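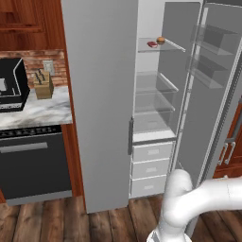 2 min read

Plunlow Allotment Association
Minutes of the October meeting, held at 7 pm in the back room, Grudovport

Chair: Jarmila Halás. Minutes: Vratislav Hájek. 12 members present.

1. Last minutes
Agreed, with one change. The hedge was "to be looked at", which is weaker than "to be cut". It has been neither.

2. Water
Sequeira have quoted 2,000 for a new tank and pipe along the lower path. The chair asked what the old tank would fetch. No answer in the quote. Two members doubted that the pipe would reach the top plots with any pressure, and the drawing does not show the slope at all. Sequeira's letter says the system "should cope well in most summers" — the meeting would like to know which ones. Decision put off until they have walked the site. 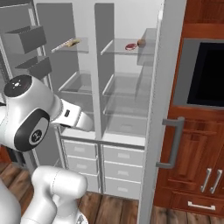
The cheaper plan, at 700, is to mend the tank and buy hoses. V. Hájek pointed out that we bought hoses last time and could find none of them by June. Carried all the same, as a stopgap, eight votes to four.

3. Rents
Brarkerlow Estates want to raise the ground rent and say the new figure is in line with other sites. They have not named the other sites. J. Halás to write and ask for the list before anything is signed.

4. Compost
The free compost offered in spring has still not come. Left on the agenda, without much hope.

5. Plots
6 plots are overgrown. Letters to go out this month. It was noted that the same letters went out last October and brought in one reply, from a member who had already left.

6. Any other business
Gate code to change. Members to be told by post, and asked not to write it on the gate.

Closed at 8.40 pm.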